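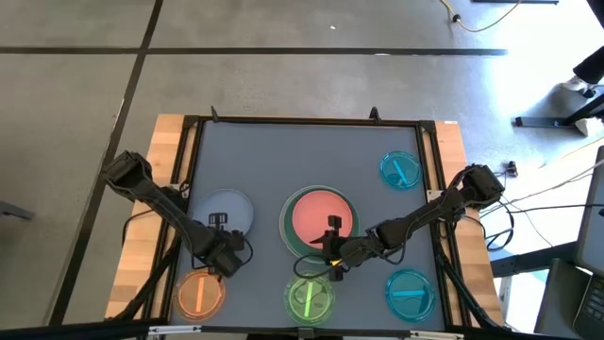

Collecting demonstrations: your questions answered

I get a lot of the same emails from people who have signed up for sessions, or who are thinking about it, so I've put my answers in one place. Orla Rafferty read it over and made me take out most of the jargon. If something still makes no sense, blame me and write in!

What exactly do you mean by a demonstration?

One run of one task, start to finish, with a person driving the arms. We save the camera views, the joint positions and the gripper commands together, and that bundle is what the model learns from. Most of ours last well under a minute. You'd be surprised how long that feels when you're trying to get hold of a rim.

Why so much tableware?

Dishes are fussy in a useful way. They're round, they slide, they stack, and half of ours are see-through plastic, so the cameras have a hard time telling where a bowl ends and the table begins. Plus everyone already knows what you're supposed to do with a plate, so I never have to explain the goal for very long.

What are the colored sticks for?

They give us a second kind of task – pick up something thin and put it in the dish the instruction names. Some sessions want the stick to match the dish and some want it anywhere but. Read the task card before each run, please, and not just before the first one. (I've skipped this myself and lost a whole morning of runs.)

Do I need to have driven an arm before?

Nope. Clodagh Ó Riain does the intro and she's very patient. You'll spend the first session just moving things from one side to the other, and none of that goes in the training set. People who play a lot of video games tend to start out too fast, and people who don't tend to grip too hard. Both wear off.

How many runs do you want from me?

It depends on the task. Prusska, our stacking set, has 611 accepted runs at the moment and I'd like to get it to 700. Berrada is the stick-sorting set and it's further behind, with 338. So if you have no preference, pick Berrada and make my day.

What gets a run thrown out?

Mostly boring stuff. The recording started after the arms were already moving, or somebody reached in to straighten a dish halfway through, or a camera dropped out. A clumsy run is fine. If you bump a plate, back off and get it on the second try, keep going and mark it as a recovery. I love those! The model needs to see what getting out of trouble looks like, and very tidy drivers hardly ever show it.

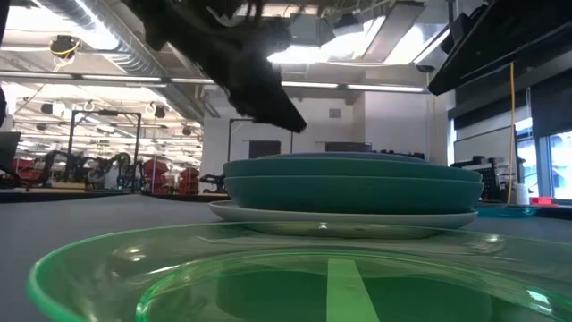
Page 2 of 3

How close should I get to a stack before I slow down?

Earlier than you think. When there's still a small gap between the fingers and the top plate, that's when I want you to ease off and check your angle. Two plates the same color and nearly the same size, one right on top of the other, are hard to tell apart from a low side view, so take the extra second and make sure you're going for the rim you mean. Don't freeze up completely, though. Long pauses get learned too, and then we have a robot that hovers over the dishes like it's forgotten why it came in.

Does the stuff in the background matter?

A bit. We don't drape anything off, and the room is busy – windows, lights, other workstations, chairs. I'd like the model to cope with all that. What I do ask is that you leave the cameras alone. If one gets knocked, stop and tell whoever is running the session, even if the picture looks okay to you.

Should the dishes go back in the same spots every time?

No, please move them! Swap left and right, change which one is in the middle, put a stick in at a different angle. Tivomia, our logging tool, will suggest a layout if you're out of ideas. Its suggestions are a little weird but they're all reachable.

Can I see how the model does with my runs?

Yes, though not run by run. We train on everybody's together, and I post clips to the Javonley page after each round, flops included. The last batch went up Feb 22, 2024. The next big round of recording isn't until October, but the small sessions carry on in between and you can join any of them.

What if I get tired?

Stop. Tired driving shows up in the data long before you notice it in your hands. Save the run you're on, write "done" in the notes box and go get a coffee.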